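How to Move a Returns Bench Over to a Picking Arm

This page covers the changeover of one sorting bench from hand work to a robot arm, as we did it at the Rolura returns room in Prisside. It deals with the jobs, the training and the daily routine. Mounting, wiring and safety certification are the installer's business and are not covered.

Before you start

You need a working cell that has been signed off, a list of the items you plan to run, and at least one full shift of notes on how the bench is worked by hand. Take the notes in November or whenever your volume is normal. Notes from a slow week will make the arm look better than it is.

Write down who does what now. At our bench the same person opened the parcel, checked the item, dropped it in the right bin and keyed the return code. The arm takes over one of those jobs, the move from bin to bin. The other three still have to be done by someone, and the time for them has to show up on the schedule.

Step 1. Tell the crew what changes

Do this before the cell is switched on for the first time. Give them the new job sheet in writing, with the pay grade on it. Ours went from "sorter" to "cell attendant" and the grade went up by one step. If the grade isn't settled, say so and give a date when it will be.

Expect questions about headcount. We moved from 3 people on the bench to 2, and the third went to the repack line on the same hours.

Step 2. Pick the first items

Start with a short list. Ours had 32 items on it, mostly small toys, out of the 260 that come through the room. Let the sorters choose. They know which ones slide, which ones have tags that catch and which ones look alike from the top.

Leave out anything in a loose bag, anything that leaks and anything with a battery door that pops open.

Step 3. Set up the bins

Put the pick bin and the drop bin next to each other and clamp them together where they meet, so they can't creep apart during a shift. Check the clamps at the start of every shift. A bin that has been bumped out of place is the most common cause of a missed pick at our bench.

Load the pick bin lightly. Soft and hard items can go in together, but spread them across the floor of the bin. A heaped bin slows everything down and brings the attendant over every few minutes.

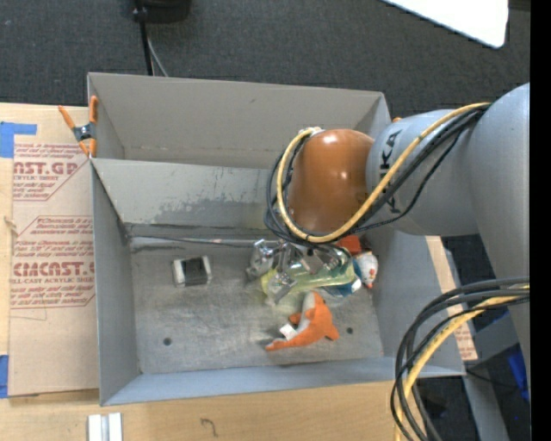

One reader of an earlier version of this page, from the Nkosi depot, wrote that light loading only moved the work somewhere else. Their attendants were topping up the bin so often that they never got to the inspection table, and by the end of the first week they felt busier than when they sorted by hand. They asked for a second attendant at peak hours and got one.

We had a milder version of the same problem. What helped was a fixed top-up time, written on the job sheet, so that the attendant could finish an inspection before walking back. The arm waits in between. Supervisors have to accept that an idle arm is fine for a few minutes.

Step 4. Train on stops first

Teach the stop and restart routine before anything else. Each attendant should do it until they no longer look at the card:

Press stop and wait until the arm is still.
Confirm the stopped state on the panel.
Clear the item by hand and put it in the reject tray.
Step back outside the marked area.
Restart from the panel.

Nobody reaches into a bin while the cell is running, including supervisors.

Step 5. Keep a miss log

We use Pravia for shift records, so the log went in there, but a clipboard works. For each miss, enter the item, the time and what the attendant did. Do not enter a reason. Guessing at reasons on the floor gave us a column full of "grip" that told us nothing.

Do not use the log to rate people. Say this to the crew and put it on the job sheet. When ours thought the misses counted against them, the log stayed almost empty.

Step 6. Rotate

Swap the attendant and the inspector every two hours. Watching an arm is tiring in a different way from sorting. Our crew had fewer sore wrists after the change and more complaints about stiff necks. Raising the panel to eye height helped with the necks.

Step 7. Add items

Go through the miss log with the crew at the end of each month and add a few items at a time. Print the new list and tape it up at the bench. Take the old one down the same day.

Last updated 2021-12-11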